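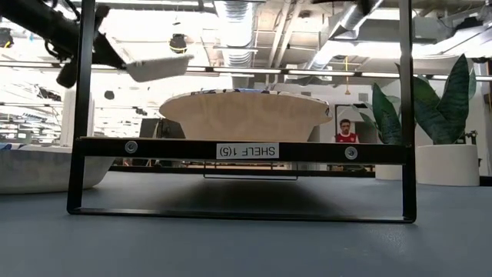

Kidstead Home Goods Workshop, Adedham
Notebook of the tableware and storage bench
Entry 262, December, begun 2:00 p.m.
Written up by the bench lead on duty

Purpose of the session

The session was given to the arrangement of the Rivera plates, the green bowl and the cutting board, and to a review of how the larger bowls are kept on the Bendow shelf. The previous entry left open whether a shelf standing directly on the table is a reasonable place for tableware that is used every day, or whether it takes up surface that should be kept for preparing and serving. The question remains open, but the notes below should narrow it.

Shelf and bowls

The shelf is the black metal one with the thin rail at table level. The large cream-beige bowl with the patterned rim rests on the board. The paler bowl is on the tabletop by the left upright. The bench prefers the cream-beige bowl in the raised position. Its base is broad and it sits well back from the hand when someone reaches across the table, and the blue and white of the rim can be seen from a chair without getting up. The paler bowl is the one asked for more often, so it stays at table level.

The label on the crossbar, SHELF 1(5), is upside down. It should be turned the right way up when the shelf is next emptied. The storage register refers to shelves by the label, and a colleague reading the crossbar quickly may well write down the wrong shelf. The fasteners on either side of it are to be left alone during this work.

The space below the board was discussed at some length. It is tempting to push plates into it. The bench's position is that it should be used only for flat items that can be drawn out with one hand, and that nothing should be stacked there until the clearance has been measured and entered in the register. The shadow under the board also makes that part of the table a poor place for anything small.

The plants stay by the right upright of the shelf for now. A request to move them nearer the window was received and has been deferred to the next layout review. Colleagues watering them should take up any tableware standing close by beforehand.

Plates and cutting board

The cutting board was laid lengthwise, just right of center on the mat. The green bowl went at the far end and a Rivera plate on the near half. The matching plates were set directly on the mat to the left. This follows the side-by-side plan in the Kidstead layout sheet, in which the board serves as a raised place and the mat as the ordinary one.

The plan has a practical point in its favor. A plate on the board is easier to take hold of by the rim than one lying on the mat, particularly for a person with limited grip. Against it, the board gives up its working half to the plate, and no cutting can be done until the plate is moved. The bench has recorded both points and does not recommend the plan for a household with a small table.

Each plate has a small brown speck on the white of its center. The marks have been entered in the condition column of the tableware register, with the cause left blank. Colleagues are asked not to scrape at them. If a mark is to be tested with a damp cloth, the result should be written here, under this entry, with the time.

The bench also considered the color of the mat. The dark blue-gray gives a clear edge to a white plate and would be retained for any low-vision table plan. The blue of the Rivera rim is less distinct against it than the white center is. A plate with a plain white rim might be easier to find at a glance, and one should be requested from the Adedham stores for comparison.
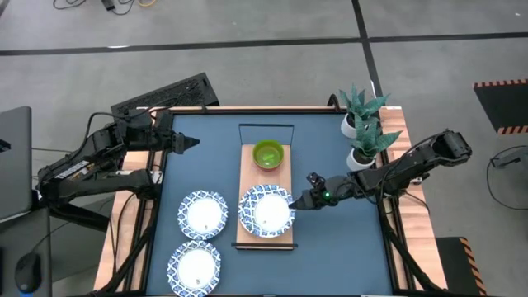
Spacing and reach

The spacing of the plates at the left was not satisfactory. The lower one was too near the front of the table, and a place set there leaves no room for a forearm. The layout sheet asks for a clear strip along the front, and the sheet should be followed unless the entry gives grounds for departing from it.

The upper plate was better placed. Standing roughly level with the plate on the board, it allows food to be passed from one to the other with a short sideways movement. The bench proposes to keep this alignment as the fixed point of the plan and to work out the remaining positions from it.

The green bowl is suitable for the far end of the board. It is bright enough to be found quickly against the wood, and a person seated at the near side does not have to lift a hand over it to reach the plate. What goes into it should be small and light.

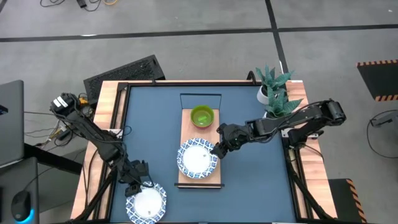 A heavier filling would call for the bowl to be brought down to the mat, where it can be drawn closer before anything is taken out. The layout sheet is silent on this and should be amended.

The dark strip along the near end of the board was also raised. It marks the end of the board plainly, and a plate should be kept behind it, with the rim clear of the strip on all sides.

Actions carried forward

1. Turn the label on the Bendow shelf and confirm the wording against the register.
2. Measure the clearance below the shelf board and enter it.
3. Request a plain-rimmed plate from the Adedham stores.
4. Amend the layout sheet to cover the filling of the bowl on the board.

Items 2 and 4 are to be completed before the layout review. The cutting board should be wiped and dried before it is put away, standing on its long edge. Plates are to be returned to the Rivera box with a cloth between them.

Entry closed 4:00 p.m. Additions to be made below the line and initialed.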